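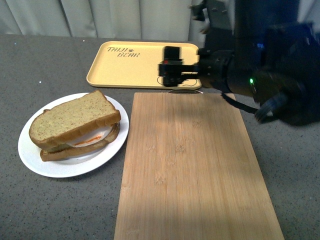
A sandwich on a round plate, a cutting board and a yellow tray

The Hasley log is a form of reading journal used in elementary and middle schools. The student writes short entries while reading a book, and a classmate answers each entry in writing. It is used mostly in grades four to seven. The name comes from the Hasley school in Clornell, where the first printed version of the log was made.

Format

A standard log is a stapled booklet of 40 pages. Every left page is for the reader, and the right page stays blank until the partner receives the booklet. An entry has a page number from the book, one copied sentence, and the reader's own comment. The comment should be shorter than 150 words. Drawings are allowed in the lower grades, but they do not replace the comment.
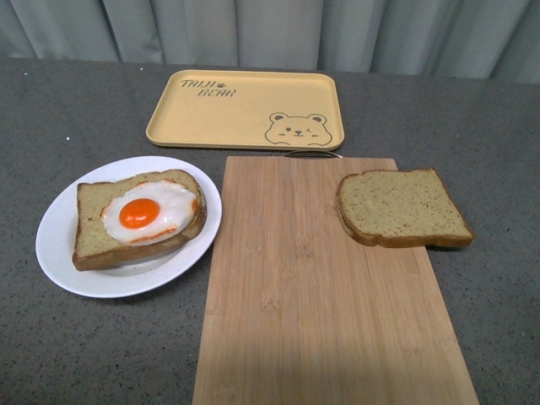
Clornell Teachers' Center | Department of Reading and Language

Classroom use

Students exchange booklets at the end of a reading period, which usually lasts 12 minutes in the original plan. The partner must answer with a question or with a different reading of the same sentence. Answers such as "I agree" are returned to the writer. Partners are changed when a new book is started. The teacher reads the logs but does not correct spelling in them, and grades are given only for completeness. 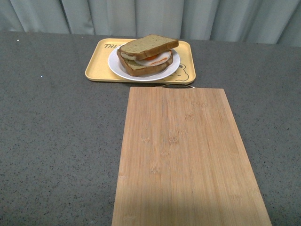 In classes where students read different books, the partner does not know the story, and the reader has to explain more. Some teachers consider this the better arrangement. Others find that the questions become too general.

Variants

The Říha log removes the copied sentence and asks for a prediction instead. It was prepared for second language classes, where copying took most of the time. The Olus log is kept by groups of three, with the third student writing a summary of the exchange.

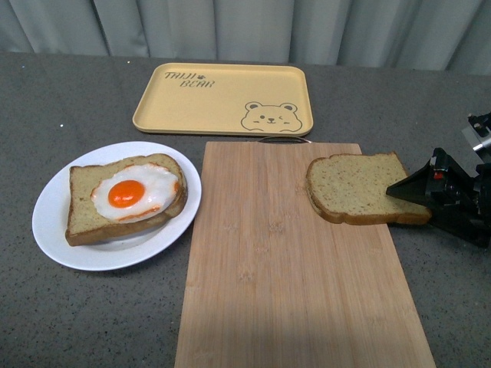 A teacher's guide of 159 pages covers all three forms and contains sample entries. A shorter edition, without the samples, is given to substitute teachers.

See also

Dialogue journal
Double-entry notes
Literature circle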